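Unit 3: Heat, Work, and Everyday Machines
Course Handout for Introductory Physical Science
Instructor of record: Tetteh Ankrah
Zellbridge College, Department of General Science

Purpose of the unit

This unit introduces the ways in which heat moves from one body to another and the means by which that movement is helped or slowed. Students should read the handout before the first lecture and bring it to the laboratory session. The required reading is Chapter 4 of the course text. The section on steam engines may be omitted.

3.1 Heat and temperature

Temperature is a measure of how hot a body is. Heat is energy that passes between bodies because their temperatures differ. The two terms are often exchanged in daily speech, and students are expected to keep them apart in written work. A bathtub of lukewarm water holds far more thermal energy than a cup of boiling tea, although the tea is at the higher temperature.

Heat passes from the warmer body to the cooler one until both reach the same temperature. To move it the other way requires work. A household refrigerator does this, and the energy used by its compressor is the cost.

3.2 Conduction

Conduction is the passage of heat through a material without any flow of the material itself. Metals conduct well. Wood, cork, wool, and still air conduct poorly. The rate of conduction through a flat slab depends on four quantities:

the area of the slab
its thickness
the difference in temperature between its two faces
the conductivity of the material

Doubling the area doubles the rate. Doubling the thickness halves it. In the worked problem for this section, a wall panel passes 600 watts when the difference between its faces is 10 degrees. Students should find the rate when a second identical panel is placed tightly behind the first and the total difference is unchanged. Poor contact between the panels is to be ignored here and is taken up in 3.4.

3.3 Convection and radiation

Convection is the transfer of heat by a moving fluid. Natural convection occurs when warm fluid rises and cooler fluid takes its place, as above a radiator. Forced convection uses a fan or a pump. The Kukton grain dryer, to be discussed in the second lecture, relies on forced convection, and its blower accounts for most of the power it draws apart from the burner.

Radiation requires no material between the bodies. Dark, dull surfaces give off and take in radiant heat more readily than bright, polished ones. Students who completed the July field visit to the Louro greenhouse should refer to their notes on the painted and unpainted water barrels.

3.4 Contact between surfaces

Two solid surfaces pressed together touch at only a small part of their area. The remaining gaps are filled with air, which conducts poorly. The resulting resistance may be lowered by greater pressure, by smoother surfaces, or by a soft filler spread between them. Fillers are used in ovens, lamps, engine sensors, and electronic equipment. A thin layer is sufficient. A thick layer adds resistance of its own, as no common filler conducts as well as the metal on either side.
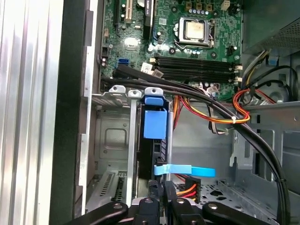
Figure 3.1. Processor in its socket, with dried thermal paste on the metal lid.

3.5 Laboratory preparation

The laboratory exercise uses the Tillard heating block and two aluminum plates. Each group will record the temperature of the upper plate once a minute, first with the plates dry and then with filler applied. Safety glasses are required. Plates must be wiped clean before they are returned to the cabinet.

Reports should include a table of readings, one graph, and a short statement of the main sources of error. A sample calculation must be shown in full. For the block used in the demonstration, the energy supplied during the first run was 2,356 joules, and this value may be used by any group whose meter fails.

Reports are due at the start of the next laboratory session. Late work is governed by the department policy printed in the course outline.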